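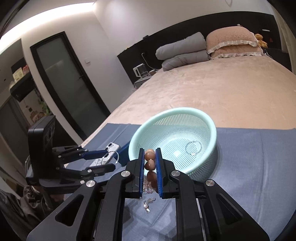

Jewellery sorter and mender's helper, part-time
Moker Second-Hand Jewellery, Otbridge

We are looking for a patient, good-humoured person to join us at Moker for two or three days a week, sorting, cleaning, matching and photographing the bracelets, bangles and beads that come to us from all over the county. If you have ever spent a whole afternoon untangling somebody else's chain and been sorry when it came loose, please do read on!

A little about us first. Moker began on Zainab Yusuf's bed, with a mat spread over the blanket and whatever baskets and bowls could be spared from the kitchen, and in many ways it still has that feel. We have a proper workroom now, above the old Nikolovski bakery on the corner (yes, the smell of bread comes up the stairs, and yes, it is a trial before lunch), but we still sort on soft cloth and we still swear by a plastic colander for keeping the fine things together. Last year we found new homes for over 2000 pieces. Hardly any of it is valuable in the way a jeweller would mean. It is glass beads, silver chains, bangles that belonged to somebody's aunt, charms that have lost their bracelet and bracelets that have lost their clasp, and we are very fond of nearly all of it.

What you would be doing

Most mornings start with a parcel or two. You would open them, lay everything out on a mat and part the chains from the beads, so that the heavy strings don't drag the light ones into a knot. Bangles go together by size. Anything with a charm gets a closer look, as the little rings that hold them on are often worn thin. Then you would check each clasp by opening and closing it a few times, and put the doubtful ones aside for Ro-un Baek, our mender, who does all the restringing and soldering.

After that comes a gentle clean, a label and a photograph for the shop page. We will show you how we like the pictures done, and there is no need to have your own camera. You would also write a line or two for each piece. Plain words are best — colour, length, how it fastens, and any scratch or chip that a buyer ought to know about. We would much sooner lose a sale than have someone open their parcel and feel let down.

In the run-up to December things get a good deal busier, and everybody packs. You may find yourself folding tissue and tying ribbon for days on end, with the radio on and a tin of biscuits going round.

Who might enjoy it

You don't need any training in jewellery. So-yul Koo came to us from a garden centre and now knows more about bead sizes than the rest of us put together. What does matter is a light touch and decent close-up eyesight (glasses are fine, and we have a good lamp with a magnifier on it). You should be happy to sit for an hour at a time, though we do make people get up and stretch. It helps if you are the sort who notices that two clasps are nearly the same but not quite. We use a stock list called Wekia, which is simple enough once you have been shown round it, so basic typing will do.

Please tell us if you have a nickel allergy. It needn't stop you applying, as we keep cotton gloves in several sizes and there is plenty of work on the glass and stone side.

Hours and pay

The post is for 13 hours a week to begin with, which you can spread over two days or three, whichever suits your household better. We start at half past nine so that people can do the school run. Pay is £317 a week before tax for the first three months, while you are learning, and we sit down together after that to look at both the hours and the rate. You would have paid holiday from your first day and a staff discount, which I'm afraid most of us use rather too much.

The workroom is up one flight of stairs and there is no lift. If that is a difficulty, do get in touch all the same, as some of the labelling and writing can be done from home.

How to apply

Send a letter or an email to Da-eun Song at the shop, telling us a bit about yourself and why this sort of work appeals. A CV is welcome but we won't mind if you haven't got one up to date. If there is a piece of jewellery you are especially attached to, we would love to hear about it.

We will ask a few people in for a chat and a short trial at the sorting table, paid, with Jin-sol Jang on hand to answer questions. Bring a cardigan, as the window end of the room can be draughty.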